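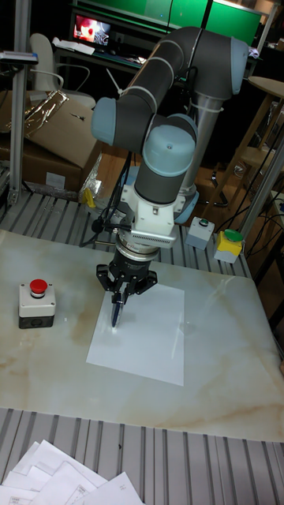

A pen held to a sheet of white paper.

The Slow Return of the Handwritten Letter

By Busisiwe Shezi

Benito Benítez sells stationery from a narrow shop on the main street in Olmont. When he took over the lease, most of his money came from printer ink and packing tape. Now the front shelves hold writing paper, and the ink is in the back.

"People come in and ask how to start," he said. "They haven't written to anyone since school. I tell them to write one page and stop."

His customers are a mix. Some are retired and never quit writing. Others are in their twenties and want something to do in the evening away from a phone. A letter club meets in the shop once a month, with 19 members on its list. Last November they mailed almost 200 cards to former neighbors who had moved out of town.

The paper that sells best is plain white, unlined, in a medium weight. Benítez keeps cream and gray too, but they move slowly. He suggests a ruled guide sheet under the page for anyone whose lines drift uphill.

My own habit is newer. I write to an aunt in Radebe, usually at the kitchen table after supper. Her replies take a week or two to arrive. The last one was seven pages, mostly about her roof.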